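演讲备注:木头桌面的日常保养
主讲:Faraji Rweyemamu
2020年1月28日

（开场，先不放幻灯片）

大家晚上好。我叫 Faraji，中文是后来学的，如果我有的句子说得奇怪，请直接举手告诉我，我不会生气。今天我想讲的题目很小，就是家里的木头桌子怎么擦，怎么看，什么时候应该动手，什么时候应该不动手。我在 Orakzai 家具修理店工作，每天看到的桌子比看到的人多。

先问一个问题，请大家想一想，不用回答：你家的桌子，最后一次把上面的东西全部拿走，是什么时候？

（停一下，等大家想）

我自己的答案也不太好。去年七月我搬家，那时候才看见自己桌子的整个桌面。在那以前，桌上总是放着锅、杯子、信、孩子的本子。擦桌子的时候，我只是绕着它们擦，像开车绕过石头一样。搬家那天我发现，放糖罐的地方有一个颜色不同的圆。这个圆到今天还在。

（第一部分:先看，再擦）

我的师傅教我的第一件事是看桌子。他让我站在窗户旁边，头低下来，眼睛差不多和桌面一样高，然后慢慢地走，从一边走到另一边。光从侧面来的时候，划痕、水印、油印都会出来。从正上方看，很多问题是看不到的。

所以我建议大家先做这个动作，再去拿抹布。如果是晚上，可以用手电筒，把它放低，让光平平地照过去。灯在头顶上的时候，桌面很均匀，很漂亮，可是那种漂亮会骗人。

看的时候也要用手。把手掌洗干净，擦干，然后轻轻地放在木头上，顺着纹理走一次，再横着走一次。两次的感觉如果差得很多，说明表面的保护层可能已经薄了。这个方法不需要买任何东西。

（放幻灯片）

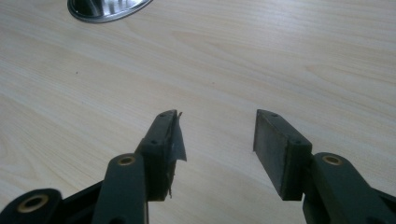 接下来讲擦的方向。我的规则是顺着木纹擦，不要画圈。画圈很舒服，我知道，我妈妈也画圈，但是抹布里如果有一点点沙子，画圈就会留下一圈一圈的细痕，和木纹交叉，光一照就很明显。顺着木纹擦，即使有细痕，也会藏在纹理里面。不过木纹不一定和桌边平行，请看幻灯片上的这张浅色桌面，纹理大体上是斜着走的，从左下往右上，到了右上那一块又弯成很大的弧。这样的桌面，手也要跟着斜，到了弯的地方就跟着弯一点，不用很精确。左边偏中间还有一个很小的黑点，可能是面包屑一类的东西，在浅色木头上特别显眼。遇到这样的小点，先拿起来或者轻轻吹走，不要用抹布压着拖过去。

（这里可能有人问:深色的桌子看不清木纹怎么办。回答:还是用侧光。如果侧光也看不清，就沿着长边擦。）

（第二部分:水，布，清洁剂）

布。我用旧的棉布，洗过很多次的那种最好，旧床单，旧T恤都可以。T恤上有印花的部分要剪掉，印花比较硬。超细纤维的布也可以用，但是要和擦炉灶的布分开，最好颜色不一样，这样家里别人也不会拿错。

水。布要拧到不滴水，然后再拧一次。我说“湿布”的时候，学生常常拿来一块真的很湿的布，这可能是我的中文的问题。我的意思是潮的布，摸上去凉凉的，但是手上不会留下水珠。擦过以后马上用第二块干布再走一次，方向一样。木头最怕水停在那里，特别是桌边和接缝。

清洁剂。平时不需要。如果有油，就在一碗温水里放两滴洗碗液，只有两滴，搅一下。擦完以后要用清水的潮布再擦一次，把洗碗液带走，最后用干布。三次听起来很多，做起来比我讲的时间还短。

我们店里用的木蜡油是 Vulik，清洁皂是 Flena。我说这两个名字是因为每次都有人问，不是要大家买。你们手边有别的，先看说明，再在桌子底面找一个小地方试一试，等到第二天看颜色。底面没有人看，试坏了也没有关系。

（第三部分:桌上的金属东西）

这一部分我想多讲一点，很多印子是从这里来的。

不锈钢的盆、锅盖、托盘，本身是好东西，很光，很容易洗。但是它们的底边常常有水。刚洗好的碗放在桌子上，底下那一圈水出不来，木头就在下面慢慢地喝。早上放，晚上拿，可能就有一个白色的圈。如果是铁的东西，又有一点锈，圈就是黑的，黑的比白的难弄很多。

所以习惯很简单:洗好的东西先倒扣在布上，底边擦干，再上桌。热的东西下面放垫子。垫子也要常常拿起来看一看，垫子下面是最容易忘记的地方。有一种塑料的软垫，放在油漆面上几个月会粘住，拿起来的时候带走一块漆，请尽量用木头的，软木的，或者毛毡的。

还有一点，移动的时候请拿起来，不要推。金属的边看起来是圆的，下面如果压着一粒盐，推一下就是一条线。

（第四部分:印子已经有了，怎么办）

白圈。白圈多半在表面的漆或者蜡里面，还没有进木头。先不要做什么，等两天，有的白圈会自己变淡。如果没有变淡，用干的棉布包住熨斗，最低温度，轻轻碰一下就离开，每次不超过5秒，中间看一看。不要开蒸汽。我有一位客人开了蒸汽，后来那张桌子在我们店里住了很久。

黑圈。黑圈已经进了木头，在家里我不建议处理。网上有人说用柠檬，有人说用小苏打，我都试过，在浅色的木头上会留下另外一种颜色，修的时候反而要多做一步。

划痕。很浅的，上油以后会看不太出来。用指甲横着走过去，如果指甲会停一下，就是深的，请拿给做这个工作的人看。

（如果时间不够，跳过下面一段）

磨砂纸的问题。只有上油的实木才可以自己磨，刷漆的和贴皮的不要磨。贴皮很薄，磨穿了就补不回来。怎么分别？看桌边的端头，木纹如果从桌面连续地走到侧面，多半是实木。看不清楚的时候，就当作是贴皮，这样比较安全。

（第五部分:多久做一次）

每天吃完饭，干布或者潮布，一分钟。每个月一次，把东西全部拿下来，用侧光看。上油的桌子，觉得水滴上去不再成珠子，就可以上一次油。上油要薄，薄到你觉得自己好像没有上，等8个小时，再用干布擦掉多余的。擦过油的布不要团起来丢进垃圾桶，要打开晾在外面，或者泡在水里，团起来会自己发热，真的会着火。这一句请记下来，别的忘记了没有关系。

（问答。Devex 社区中心的工作人员会拿话筒。前排桌子上有几块木板样品，大家可以摸，也可以用手电筒照。样品背面写了用的是什么油。请最后一位把手电筒关掉，上次没有关，电池没有了。）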